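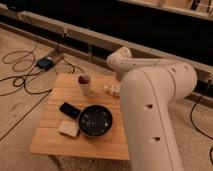
Tekle Wako · Wednesday

I keep being told that a small table makes you tidy. I've got my doubts. Mine is square, pine, and it still fills up with bits that have no business together.

Take the black bowl. Wide rim, shiny inside, sits bang in the middle and takes up the room of 2 cups. The guide I'm following (Brastance, 12 steps, I'm on 6) says to start with "the piece you love". I don't love any of it.
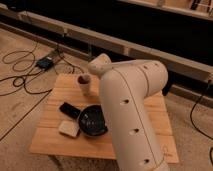 Cup at the back, bowl, flat beige block near the front.

Step 6 wants like with like. Like what? A pale cup and a black bowl are both dishes, I suppose. The beige block goes with neither. And the grain on the pine is nicer than anything standing on it.

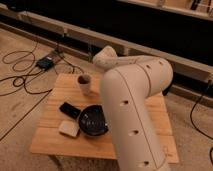

Tekle Wako
Reluctant tidier

Dace Rozīte swears by the 10 minute rule: set a timer, stop when it rings. Fine, but who puts the cup away at minute 11? I'll try step 7 after tea. Not expecting much.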